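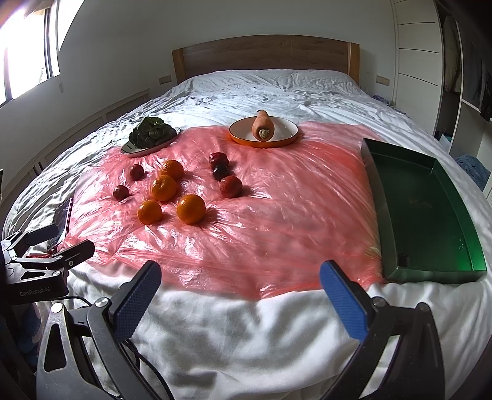
图1 粉色半透明塑料布上的橙子、胡萝卜与绿叶蔬菜

3 压缩空气系统的能耗核算与泄漏治理

3.1 系统概况与核算边界

研究对象为Zetton公司位于Clurnumow的薄膜与托盘加工厂。该厂的压缩空气由一座集中空压站供应,站内设三台喷油螺杆机,其中两台定速、一台变频,后处理段依次为储气罐、冷冻式干燥机和两级过滤器。供气主管沿厂房外墙成环,向吹膜、热成型、分切和包装四个工段引出支管。各支管入口原有手动蝶阀,改造前长期处于全开状态。

核算边界自空压机进线端起,至工段支管入口流量计止。干燥机、冷却水泵和站房排风机的用电计入边界之内,站房照明不计入。工段内部的末端用气设备不作为能耗单元单独核算,其用气需求以支管流量表征。热回收装置输出的热量单独列账,不从空压站电耗中扣减,避免比功率指标因季节性用热变化而产生虚假波动。

产量口径按入库合格品质量统计。停产检修时段的电耗保留在总量内,但在计算单位产品电耗时予以剔除,剔除规则见3.4节。

3.2 数据采集

电力数据取自各空压机配电柜的三相电能表,流量数据取自插入式热式质量流量计,压力测点布置在储气罐出口、环网最远端以及四个工段的支管入口。全部信号接入Zirnine监测平台,采样间隔为20秒,平台侧不作平滑处理,原始序列与报警记录一并导出。

流量计安装位置上游的直管段长度满足制造商要求的仅有三处。热成型工段支管因受梁柱限制,上游紧邻弯头,其读数经便携式仪表比对后乘以固定修正系数。比对在高、中、低三档流量下各进行一次,三档偏差方向一致,因此未采用分段修正。

数据缺失主要来自通信中断。连续缺失不超过两个采样点的,以前后值线性插补;超过者整段标记为无效,不参与回归,但参与电能表累计值的校核。电能表累计值与瞬时功率积分值之间的差异逐周检查,出现系统性偏离时以累计值为准,对瞬时序列按比例调整。

3.3 泄漏量的估算

泄漏量采用两种方法估算并相互校验。第一种为停产保压法:在全部末端设备停机的条件下,将环网充至正常工作压力后停止供气,记录储气罐出口压力的衰减过程。设系统总容积为V,初始压力为p1,经过时间t后的压力为p2,大气压力为p0,则折算至大气状态的平均泄漏流量为

Q = V (p1 − p2) / (p0 t)

式中各压力均取绝对压力,且假定衰减过程近似等温。V由储气罐铭牌容积与管网几何容积相加得到,管网部分按竣工图逐段计算。由于泄漏流量随压力下降而减小,上式得到的是区间平均值,换算至工作压力时按绝对压力之比线性修正。该修正对于音速流动的小孔泄漏是成立的,对法兰垫片等缝隙型泄漏则偏于粗略。

第二种为夜间基线法。该厂包装工段夜间不排班,取其支管流量在无生产时段的低分位值作为该支路的泄漏基线。采用低分位值而不直接采用最小值,可以减弱流量计零点漂移和瞬时噪声的影响。此法不需要停产,适合持续跟踪,但要求支路下游确无间歇性用气,例如除尘器脉冲反吹和自动排水阀动作。排水阀动作在流量序列中表现为短促的尖峰,已按持续时间识别并剔除。

两种方法在包装工段上的结果相符。在热成型工段,夜间基线法给出的数值明显偏高,检查后确认该工段有一组真空发生器在设备待机时并未断气,其耗气被误计为泄漏。该部分在后续处理中改列为“不当用气”,与泄漏分别统计。两类损失的治理手段不同,泄漏依靠检修,不当用气依靠控制逻辑修改,合并统计会使检修效果的评价失真。

泄漏点的定位使用超声检测仪沿管线逐段巡检。巡检共登记漏点92处,按部位分为快换接头、软管、气缸密封、过滤减压组件和管道螺纹连接五类。快换接头与软管两类合计占多数,且集中在需要频繁更换模具的热成型工段。管道螺纹连接处的漏点数量较少,但多位于高处,维修须使用登高车,排期相应靠后。

3.4 比功率与单位产品电耗

空压站比功率定义为边界内总电功率与供气流量之比。直接对比改造前后的平均比功率会受到负荷率变化的干扰:泄漏减少后供气流量下降,若机组调度不变,定速机卸载时间延长,比功率反而可能升高。为此将比功率表示为负荷率的函数,在相同负荷率区间内进行比较,同时给出总电耗的变化。二者结合方可判断节电来自需求侧还是供给侧。

单位产品电耗的基准线以产量、产品厚度规格和室外湿球温度为自变量建立线性回归模型。湿球温度通过冷却水温影响级间散热和干燥机负荷,其系数在统计上显著,但对总量的贡献有限。厚度规格作为分类变量处理。停产检修时段的识别条件为四个工段支管流量同时低于各自基线上限且持续超过一个班次,满足条件的数据不进入回归。残差按时间顺序检查,改造前阶段未见明显自相关;改造后阶段在3月存在一段连续正残差,对应干燥机冷凝器脏堵期间,予以保留。

3.5 治理措施与实施顺序

措施按实施先后分为检修、降压、联控和热回收四步。每一步完成后留出稳定运行时段再实施下一步,以便分离各步的贡献。

检修阶段优先处理超声信号强度较高且不需停机的漏点。快换接头统一更换为带自锁结构的型号,热成型工段的软管由卡箍连接改为压接连接。更换后的接头逐一复测,复测不合格的当班返工。

降压阶段将环网设定压力分两次下调,每次下调后观察最远端测点与热成型合模气缸的动作时间。第二次下调后,分切工段一台张力控制装置出现报警,原因是其入口过滤器压降过大,更换滤芯后报警消除,设定压力未回调。压力下限由吹膜工段的气动夹辊决定,继续降低需要更换气缸缸径,不在本次改造范围之内。

联控阶段修改了三台机组的加载顺序。原控制方式为各机按独立压力带加卸载,压力带逐级错开,环网平均压力因此高于工艺所需。修改后由集中控制器统一给定目标压力,定速机承担基荷,变频机负责调节。控制器中设置了最短运行时间,防止定速机在需求处于两档之间时频繁启停。各工段支管的手动蝶阀同时更换为电动阀,与生产排程信号联锁,停产工段延时切断供气。延时时间由工段提出,包装工段最短,吹膜工段因清理模头需要保留供气而最长。

热回收阶段在两台定速机的油路上加装Räsänen型板式换热机组,回收热用于预热分切车间的新风和清洗用水。换热机组的旁通阀由油温控制,油温低于露点限值时切至旁通,避免润滑油中析出冷凝水。装置自2025年4月投入连续运行,改造前的机组运行小时数为2000小时以上者,均在加装前更换了润滑油和油过滤器。

3.6 不确定性与适用范围

流量测量是不确定性的主要来源。热式流量计对气体含湿量敏感,干燥机异常时读数偏高,上述冷凝器脏堵期间的流量数据因此只用于趋势分析,不用于比功率计算。热成型支管的修正系数仅在比对覆盖的流量范围内有效,该支路在降压之后有少量时段低于比对下限,处理时沿用同一系数,由此引入的误差未作定量评估。

保压法对系统总容积较为敏感。竣工图未包含后期增设的部分支管,现场补测时有2段位于吊顶内,长度按两端接口的直线距离估取,得到的容积偏小,对应的泄漏流量亦偏小。

需求侧措施之间存在交互作用。降压本身会减少泄漏流量和无调压末端的用气量,若先降压后检修,两步的分摊结果将与本文不同,总节电量则不受分摊方式影响。本文未对交互项单独建模,各步贡献均按实际实施顺序给出。

以上方法适用于集中供气、环网配管且各工段具备独立支管计量的工厂。对于采用多个分散空压站的工厂,核算边界需要按站重新划分,站间联络管上的双向流量也应单独计量。末端以高压吹瓶为主的工厂,其用气呈强脉冲特征,夜间基线法中的尖峰剔除规则不能直接套用。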